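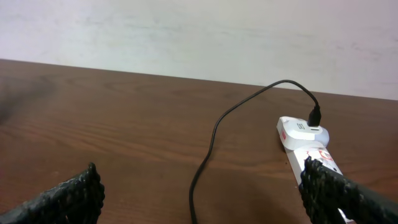

Stop testing these things on foam cubes and try a charging cable, a reader wrote under my January piece on budget arms, and then tell us whether the fancy fingers are worth the money. Fair enough. I'd been putting it off, partly because cables are miserable and partly because I suspected the answer.

So, the Vatovach two-arm kit, with the fingers it comes with and then with a set of Marras replacements. The kit was $728 from a reseller in Meststead. The Marras set added $125. I paid for both, and neither company has seen this before you.

The Vatovach sales page says the arms are "ready for everyday objects." I'd like to know whose. Out of the box they were ready for blocks, a paper cup and a roll of tape, in other words the things every arm at this price can already pick up. A thin cable lying flat on a table is another matter. The jaws have to come down nearly to the surface, close without pushing the cable away, and then keep hold while the far end pulls in whatever direction it likes. The stock fingers could do the first part. For the rest I'd say they were guessing.

The Marras fingers are better. I don't want to undersell that, after grumbling for two paragraphs. They close more evenly and the cable slides less once it's pinched. What they don't do is fix the approach, and the approach is where most of my failures came from. If the arm arrives a little too high, the best fingers in the world close on air. Marras talks about "precision" a great deal for a company selling the last couple of inches of somebody else's arm.

I logged 658 attempts over the test, split between the two sets and spread over several evenings. I'm not going to print a success rate, as I was getting better at driving the arms the whole time, and any number I gave you would be partly a score for me. I wish more reviewers would admit that.
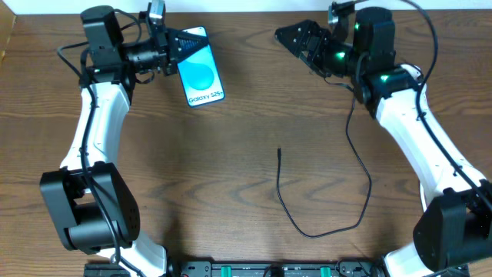 Two arms are the real selling point of this kit, and I came around to that more than I expected to. Anything you plug in has two halves, and with one arm you end up propping the other half against a book. With a pair, one side can hang on to the phone while the other goes after the cable. The left jaw is gripping mine by its top edge there, with the screen up, and the right is still open with nothing in it. Holding has never been the hard part. Ask the second arm to bring a plug to a port and line it up, and you find out how much play there is between the base and the fingertip.

The wrist cameras are useful, with a catch. Close to the table, the fingers take up a good share of the view, so you lose sight of the thing you're reaching for at about the moment you need it. Use the overhead view as well. Vatovach's manual gives this one sentence.

Control was through Jundora, the software bundled with the kit. It's fine when it runs. It dropped the connection to one arm five times, and each time it asked me to home both before carrying on – a pain if one of them is holding a phone. Jundora calls this a safety feature. Maybe. I'd still like a way to home a single arm.

Would I buy it again? The arms, yes, if I already knew I had a use for two of them. The Marras fingers, only if you've driven the stock set long enough to be sure the fingers are what's letting you down. Most people I hear from haven't, and that money would go further on a stiffer mount. I have one on order and will update the review once it's bolted down.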